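News > Local > Public Safety

Harside's lone burglary detective on stolen catalytic converters and people who leave the garage open

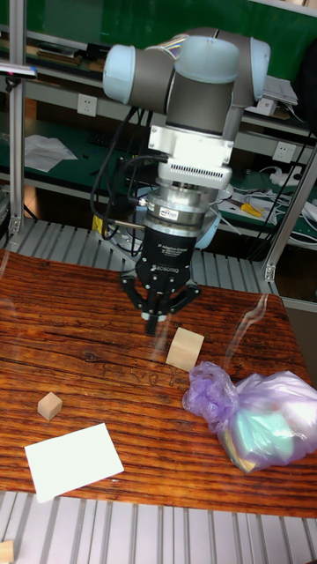
What should you do first if you come out in the morning and your car has been broken into? Call the non-emergency line before you touch anything, then take pictures, then call your insurer.

Purificación Cantero has given that answer so often that she can do it while eating a sandwich, and did. She has worked property crime for the Harside police for 4 years, the last 2 of them alone, after her partner moved to Mikville for what she calls "a desk with a window."

Her caseload as of March stood at 301 open reports. Most are thefts from vehicles, and a fair share of those vehicles were unlocked.

"I don't lecture," Cantero said. "I ask if the door was locked, and then there's a long silence, and then I write down what the silence said."

Catalytic converters are the exception. Those thieves bring tools and work fast, she said, and a block of Stovska Street lost several in one night. A neighbor heard the sawing and assumed it was a home improvement project.

"At three in the morning," she added. "Very dedicated homeowner."

Does she ever get anything back? Bicycles, mostly, if the owner kept the serial number. Power tools turn up at the Friday swap meet in Matar, where she likes to walk the rows with a coffee and a list. Last fall she found a generator there being sold by the man who had reported it stolen.

Somkiat Hemmin, whose hardware store has been hit twice, says he has no complaint about the detective and plenty about the hours. "She called me back at 10 at night," he said. "I was asleep. I was still glad."

The department has asked for a second investigator in the next budget. Cantero isn't clearing off the other desk yet. It holds the printer, two boxes of recovered hubcaps and a leaf blower whose owner has been phoned many times.

"He says he'll come by," she said.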